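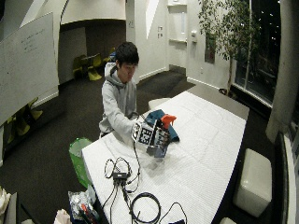

长桌旁，一名穿浅灰色连帽衫的男子低头看着桌面，手边有一块蓝绿色的布。

同一个游戏，为什么在两台机器上不一样？

少年科技栏目 编辑部 10月

打印本页 | 用电子邮件发送

你可能遇到过这种情况：在朋友家玩一个游戏，画面很流畅，水面上还有倒影。回到自己家，打开同一个游戏，倒影没有了，人物跑起来也一卡一卡的。游戏的名字一样，关卡也一样，差别出在哪里呢？

先看画面是怎么来的

游戏里的画面不是提前录好的。你按下方向键，机器就要马上算出人物走到了哪里，再把新的画面画出来。每画好的一张，叫作“一帧”。一秒钟里画的帧数越多，动作看上去就越连贯。帧数太少，你就会觉得卡。

负责画画面的零件叫显卡，也叫图形处理器。有的电脑装了单独的显卡，有的电脑把它和中央处理器做在一起，后面这种叫集成显卡。集成显卡省电，但遇到复杂的画面，常常画得慢一些。

什么是“移植”

游戏机和电脑的内部结构不同，听得懂的命令也不同。给一种机器写的游戏，直接放到另一种机器上，多半打不开。程序员要把其中一部分重新写过，这项工作叫移植。

以赛车游戏《Sindov》为例。它最早是Bideo公司为游戏机做的，后来由Kellholm工作室移植到电脑上。游戏里有2种天气，晴天和雨天。在游戏机版里，雨天的路面会反光；第一个电脑版没有反光，因为Kellholm拿到的是比较早的一份程序，反光效果是后来才加进去的。

移植的人还要处理许多小事。游戏机的手柄有摇杆，键盘没有，转弯的力度就要重新调。菜单上原来写着“按A键继续”，也要改成键盘上的按键。Kellholm列过一张问题清单，上面一共有918条，其中200条和按键有关。

补丁是做什么的

游戏发售以后，玩家会发现新的问题。例如在《Sindov》的Londoño赛道上，有些电脑一进隧道，游戏就会自己关掉。这叫崩溃。制作者找到原因后，会发布一个小程序来修改游戏里出错的部分，这个小程序就叫补丁。

补丁通常比游戏小得多。《Sindov》的第一个补丁是600 KB，下载很快。装好以后，隧道可以正常通过了，雨天的反光还是没有，要等下一个补丁。

怎么看“系统要求”

游戏的商店页面上一般有一张表，叫系统要求，分成两栏。

“最低配置”：达到这一栏，游戏大致能运行，但画面可能要调得简单一些。

“推荐配置”：达到这一栏，游戏会比较流畅。

表里会写操作系统、处理器、内存、显卡和硬盘空间。请家里的大人帮忙，打开电脑的“系统信息”，一项一项对照。如果显卡那一行写着“不支持集成显卡”，而你家的电脑正好是集成显卡，就先不要买。有的游戏提供试玩版，可以先下载试玩版试一试。

如果游戏很卡

打开游戏里的“画面设置”，把阴影调到“低”，再把分辨率调小一级。每次只改一项，改完玩几分钟，看看有没有变化。其他正在运行的程序也可以先关掉。

小词典

帧：游戏画面中的一张图。
移植：把游戏改写，让它能在另一种机器上运行。
崩溃：程序出错，突然停止。
补丁：用来修正程序错误的小程序。

打印本页 | 用电子邮件发送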